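The Long Life of a White T-Shirt

A white T-shirt is the cheapest thing most people own and the first thing they ruin. It goes gray under the arms, takes on the color of a red sock, and ends up under the sink with the shoe polish. Hamish Pringle has spent most of his working life around them and thinks they deserve better treatment than that.

Pringle runs Talside, a small shop that buys, cleans, mends and resells cotton knits. He started with sweatshirts and moved to T-shirts when the sweatshirts got too expensive to buy in. The shop has one long room for sorting and a smaller one for washing. On the day I visited in July, the stock list showed 183 shirts, and 71 of them were white.

"White is what comes in and white is what goes out," he said. "A guy will look at a printed shirt for ten minutes and leave with two plain ones."

Plain ones are easy. Every shirt gets turned inside out, washed cool with a small amount of powder, and hung by the hem. Pringle doesn't use bleach. He says it yellows the stitching, which on many shirts is polyester even when the label says 100 percent cotton, and the thread then stands out against the cloth. For sweat marks he makes a paste of baking soda and water, leaves it on for an hour, and brushes it off with a nail brush. If the mark is still there after two rounds he sells the shirt as seconds.

The collar gets more of his attention than any other part. Ribbing stretches when a shirt is pulled over a wide hanger or yanked off over the head, and once it has gone wavy there isn't much to be done. He dips the neck in hot water, lays it flat, and pushes the ribs together with his fingertips. It works on perhaps half of them. The rest he keeps for patching material.

Storage is the next argument. Ledach, the supplier that sells him his folding boards, would like him to fold every shirt into thirds around a board. Pringle does that for plain shirts and has done it for years. The shirts come out the same width, the stacks stand up straight, and customers can find the size without pulling the whole pile onto the floor. His stacks are 13 shirts high. At 14, he says, the bottom ones start to crease across the chest.

Decorated shirts are another matter, and there are more of them every season. A flat print can go on a board as long as nothing sticks to it in hot weather. Foil and glitter need a sheet of tissue over the front. Then come the raised patches: chenille letters of the kind once found on school jackets, now sewn onto anything, often a single word in a fat rounded script. They are fuzzy, they are thick, and they change how the whole shirt behaves.

"You fold through one of those and you've made a hinge," Pringle said. "It'll always want to bend there."

Weight is part of the problem. A thin jersey with a large patch hangs badly, because the cloth around the letters drops and the cloth behind them doesn't. Over a few weeks on a hanger the shoulder on the heavy side begins to sag. Pringle keeps his patched shirts flat in shallow drawers, two to a drawer, with the fronts facing up.

He also handles the tags differently from most shops. New and unworn shirts keep whatever tag they came with, even a tatty one, and he tucks it inside the collar before the shirt goes into the drawer. A tag left on the outside rubs against the front of the shirt below it. Colored ones worry him more than white ones, and he has seen a damp drawer leave a faint pink rectangle on a shirt that had never been worn.
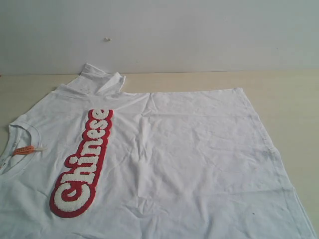
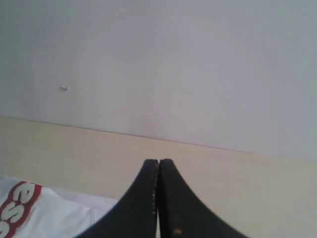
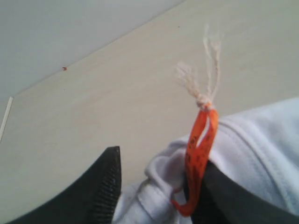
Folding a patched shirt takes Pringle less than a minute, and he was happy to slow it down for me. He lays it face down on a clean table and smooths it from the middle outward with the side of his hand. The sleeves come next. They have a habit of doubling back on themselves, and a crease at the sleeve hem will still be there when the customer tries the shirt on. With a patch that climbs on a slant, as the white-on-red "Chinese" does across its T-shirt, a fold straight down the body is likely to cut through a letter somewhere, so he leaves the full width alone, brings only the sleeves in, and turns up the bottom of the shirt until the hem stops just short of the lowest letter. The result is wide and looks a little clumsy on a shelf. In a drawer it doesn't matter.

Washing them is simpler than people expect. Inside out, cool water, a mesh bag, and nothing with a zipper in the same load. He uses a plain powder called Marty that he buys in tubs, and he measures it with a coffee scoop. Red borders get a test first. He wets a corner of an old white cloth, presses it against the edge of the patch for a minute, and looks for color. If there is any, the shirt gets washed by hand and rolled in a towel straight afterward so that the dye has no time to travel.

Drying is where most of the damage happens at home. The loops on a chenille patch flatten when the shirt is dried face down, and a hot dryer can shrink the jersey while leaving the patch the size it was. The cloth then puckers all the way around the letters. Pringle dries his on a rack, face up, and goes over the loops with a soft baby brush once they're nearly dry. An iron never touches the patch. If the body of the shirt needs pressing he does it from the inside, with a folded towel under the letters.

Repairs are charged by the patch, whatever the size. Most of them are a lifted edge, which he tacks down by hand with small stitches in a matching thread. He buys the thread from Ganisero, in cones, and keeps several whites, since a bright white stitch on an old shirt shows from across the room. A pulled loop gets pushed back through with a blunt needle and is left alone after that. Customers tend to trim them with scissors before they bring the shirt in, and a trimmed loop leaves a bald spot he can't fill.

The shop closes at four. Before he locks up, Pringle goes along the shelves and straightens the plain stacks, then opens each drawer far enough to see that the tags are still tucked in.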